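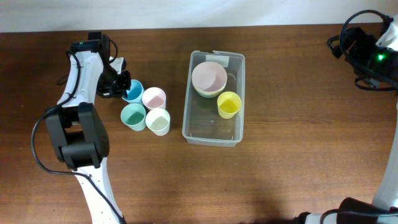
Figure 1. The four cups on the table: blue and pink at the back, mint green and cream in front.

Does the Pink One Taste Sweeter? Cup Color and a Very Ordinary Apple Juice
Final project report, Intro to Food and the Senses
Follstead College
Dec 4, 2024

Where the idea came from

My grandmother had a drawer full of mismatched plastic cups, and every kid in the family had a color they would fight for. I always said the juice was better in the red one. So when we got to the week on taste and expectation, I already had my project (which almost never happens to me!). I wanted to know if people would call the same juice sweeter or more sour depending on the cup it came in, and whether they'd stick to their answer if I asked them again later.

The reading we did in class says color matters quite a bit when it's in the drink itself. There was less about the color of the cup, and most of it was about hot drinks in mugs. I wanted something cold and boring in something cheap.

The cups

I bought the cups at the dollar store in Amstead. They're small plastic cups, a little wider at the rim than at the base, and they hold 145 ml if you fill them right to the top, which I checked with a measuring jug from the teaching kitchen. I went through the shelf for longer than I'd like to admit. I wanted four colors that were clearly different from each other but all fairly soft, so that no cup was screaming "pick me" from across the room. I ended up with blue, pink, mint green and a pale cream that's close to white.

I did think about using a neon yellow as well. I tried it next to the others at home and it was all you could look at, so it went back in the bag and now holds my toothbrush.

One thing I only noticed once they were out of the packaging is that the inside of each cup looks lighter than the outside. That turned out to be a real issue and I come back to it below.

The table

I used a table in a room in the Urell building. It has a wooden top, a warm reddish brown, and the wall behind it is white. I liked it for this. Mint and blue stand out nicely against that brown. Pink is a bit closer to the wood, and cream picks up the wall more than anything. If I'd had a gray table I might have a different report, and I honestly don't know in which direction. I kept to the same table both times so that at least it was the same problem for everybody.

The cups went down in a square, two by two, touching or nearly touching. My first plan was a row, and I dropped it after a practice run with my roommates, who all just started at the left end and worked along. With a square people hesitate more, and they don't all begin in the same spot. I swapped the colors around between tasters using a list I'd made ahead of time. The arrangement in Figure 1 is number one on that list.

The juice

Skoryk cloudy apple, the store-size carton, chilled overnight. Same juice in all four cups. I poured each one to a little under half, and I poured behind a screen so that people couldn't see it all coming out of one carton. Everyone had water and a plain cracker between cups — the crackers were more popular than the juice.

What I asked

I had 27 tasters, mostly from my dorm and from the Tuesday lab's sign-up list... then I took the lab list out, as several people on it had heard me explain the whole project, so the 27 are all from my dorm and the one next door. They did it twice, two weeks apart in November. Each time they tasted from all four cups and then wrote down which was the sweetest, which was the most sour, and anything else they felt like saying. They had to pick one, ties weren't allowed. I told them beforehand that the drinks "may or may not differ," and afterwards I told them the truth.

That should have given me two answer sheets per person. One taster had a cold the second time and couldn't taste a thing, so I ended up with 53 sheets.

What happened

Pink was picked as the sweetest more often than any other cup, in both rounds. Cream came next, then blue. Mint was hardly ever the sweetest and it was the clear winner for most sour. Several people wrote "green apple" next to it without being asked, and one wrote "this is a different brand."

Blue was the odd one. It didn't win at anything, but it collected comments about being colder or "more watery." All four were poured from the same carton within a minute or so, so I'm fairly sure that's the cup talking.

What I didn't expect is how many people changed their minds. I had figured that somebody who said pink in the first round would say pink in the second, and plenty of them didn't. The totals looked very similar in both rounds while the individual sheets hopped all over. I spent an evening thinking I'd copied them wrong. I hadn't.

Problems

The lighter insides. When you look straight down into the cup, you mostly see the inside and the juice, and the strong color is on the outer wall. A tall person standing at the table and a short person sitting at it aren't really seeing the same cup. I had everybody sit in the second round, but I let them stand in the first, and I should have caught that sooner.

Holding the cup. Once it's in your hand your fingers cover a lot of the color. Small cups make this worse. A bigger cup would fix it, but I'd have needed a lot more juice.

Talking. Two dorms is a small world and I can't promise that nobody compared notes between rounds.

The forced choice. A few tasters told me afterwards that they'd thought all four were the same and only picked because I made them. That's fair! Next time there would be a box for "no difference," and I suspect it would get a lot of ticks.

If I did it again

I'd find cups that are one solid color inside and out, and I'd do half the tastings on this table and half on something pale. I'd also like to try it with plain water, where there's nothing sweet to hang your opinion on. My guess is that people would still say pink.

The answer sheets and the list of cup positions are in the appendix. The cups are back in my kitchen, washed, and I keep reaching for the mint one.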